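Chapter 7
From Seeing to Placing: Software for the Last Few Centimetres

Katia Mancuso and Simão Correia
2018-05-06
Reading time: 25 minutes

In the chapters before, the arm was moving in free space. We planned paths, we checked them for collisions, and when a path was finished the robot stood still at its goal and the program was happy. A goal was a set of joint angles or a pose of the hand, and a small error in it was only a number in a log file. From this chapter on the hand carries something, and the goal is a hole in another object. The same small error now decides if the tube goes into the rack or lands on its upper face.

We have chosen one task and we stay with it until the end of Part Two. The robot holds a glass test tube and must put it into a rack. The task is simple to explain to a person and it needs almost every part of the software which we have built until now: calibration, perception, planning, the controller and the small program that decides which of them has the word at each moment. Readers who did the exercises with the Smadi simulator can use the same model of the arm. Only the hand has to be replaced by the one from the course files.

7.1 Two ways to describe the same task

Ask a laboratory technician what she does when she puts a tube away, and she will say: I put it in the rack. Ask a motion planner, and it needs a start pose, a goal pose, a list of obstacles and a limit on speed. Between these two descriptions there is a large distance, and most of the work in this chapter is to fill it. 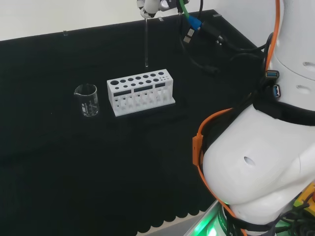

We write the task first as a sequence of states. In the course software, which is called Wevico, a state has a name, an entry condition, a controller that is active during the state, and one or more exits. For the tube task we begin with three states: approach, align and insert. The approach state brings the lower end of the tube to a point above the chosen hole. The align state corrects the position and the direction of the tube with the help of the camera. The insert state moves down, slowly, and watches the force.

It is tempting to add many more states at the beginning. Students of our colleague Pao-chu Wan once delivered a state machine so large that it had to be printed over several sheets, and when it stopped, they could not say in which state it had stopped. Begin with few states. When the robot fails, look at the log, and add a state only if the failure needs one.

Please note the direction of the exits also. Each state must have an exit for success and an exit for failure, and the failure exit must lead to a place where the robot can wait safely. From insert the failure exit goes upward along the axis of the tube. It does not go to the home position by the planner. The planner may choose to turn the wrist first, and if the tube is already inside the hole, the glass will break.

7.2 Which frame, and who owns it

Most of the errors that we see in the practical course are errors of frames. A position without a frame is not information. In Wevico every pose has to carry the name of the frame in which it was measured, and the library refuses to add two poses from different frames. Students complain about this in the first week, and after that they stop to complain.

For our task we need at least the base frame of the robot, the hand frame, the camera frame, the rack frame and the tube frame. The base frame is fixed. The hand frame comes from the joint encoders. The camera frame depends on where the camera sits, and we treat this in section 7.3. The rack frame is estimated by perception, and it should be estimated again whenever there is a doubt that the rack has been moved.

The tube frame is the one which is most often forgotten. We place its origin at the lower tip of the tube and its long axis through the middle of the glass. It would be convenient to say that the tube always sits in the fingers in the same way, and then the tube frame is a constant offset from the hand frame. In our first version we did this. It worked with one tube, gripped carefully by a person who put it into the fingers by hand. Later the robot picked the tubes by itself, and the constant offset was no longer true, because a long tube that is held near its upper end makes a small angle in the fingers into a large distance at the tip.

The calculation is short and the reader should do it once on paper. Let L be the distance from the grip to the tip and a the angle of the tube against the axis of the hand. The tip is displaced sideways by L times the sine of a. With the longest tube in the Hasetti course kit, an angle of 2 degrees already moves the tip by more than the free space between the glass and the wall of its hole. The joint encoders know nothing of this error. The arm reports that it is at the goal, and the report is correct, but the tip is at another place.
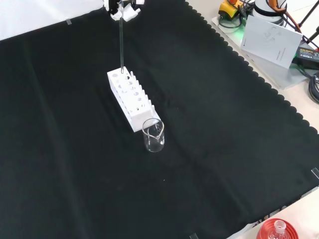

The angle a must therefore be measured after the grasp, and it becomes part of the state of the program. In the code of this chapter it is stored in the object "held", together with the name of the tube type and the time of the last measurement. If the fingers open or if the force sensor has seen a contact, the measurement is marked as old. A state that needs the tip position may not use an old value. It must ask for a new one, or leave through its failure exit.

Annunziata Cocco, who wrote the first version of this module at the Drondcombe laboratory, used a different rule. She measured the tube again every time before the hand went down, if there had been a contact or not. Her rule is slower and easier to prove correct. For an exercise with one tube we recommend hers. For a full rack the waiting time becomes noticeable, and the reader may prefer ours.

7.3 Seeing a transparent object

A depth camera gives us good points on an opaque rack and very poor points on glass. The light goes through the tube, or it is reflected away, and the sensor returns either nothing or the distance of the table behind. If you give such a cloud of points to the fitting routine of Chapter 5, it will find the table with great accuracy and no tube.

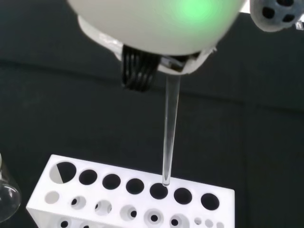

In the course software we do not try to repair the depth image. We use the ordinary image and the knowledge which we already have: the grasp tells us where the upper end of the tube is, so the search may be limited to a narrow region under the fingers. In this region we look for a pair of long, nearly parallel edges. In the view from the wrist the bright lines along both sides of the glass are easy to find against the dark cloth, and the tube leans a very little, so that its lower end is to the left of the upper one. This lean in the image is what the edge finder has to return. The rounded tip is more difficult. It is just at the opening of its hole, and white material is close beside it, so a threshold that was chosen for the dark cloth can fail exactly there. We fit the two side lines higher up, where the contrast is good, and we extend them down to the tip with the known length of the tube.

The holes are a second problem for perception, and a friendlier one. A circle seen from the side appears as an ellipse, and ellipses can be fitted well even if a part of them is hidden. But a rack may have more than one row, with holes of different sizes, and the detector returns all of them. The program must decide which ellipses belong to the row it wants. We compare the detections with a drawing of the rack, and we accept the match only when several holes agree on the same rack pose. One hole alone is never enough. Brayan Apaza showed in his course project that a match from one hole was often wrong by exactly one place in the row, and this is an unpleasant error, for the picture with the result drawn over it looks perfect.

One camera at the wrist sees the tilt only in one plane. If the tube leans toward the camera or away from it, the two edges remain nearly where they were. There are two remedies. The first is to turn the wrist and take another image. The second is to use a camera that is fixed at the side of the table and looks from a different direction. The second remedy saves time, but it brings one more camera frame, which must be calibrated against the base like the first.

7.4 What the reader should prepare

For the exercises you need the recorded data set of this chapter, which contains 799 images together with the joint angles at the same instants. No real robot is necessary until section 7.6. Check first that your clock conversion from Chapter 3 is correct. An image that is joined to the joint angles of a slightly later moment gives a tip error which looks just like a bad calibration, and many hours can be lost by calibrating again.

We start with the hand and camera calibration, then we write the edge finder, and after this we come to the align state. The insert state and its force limits are left for Chapter 8.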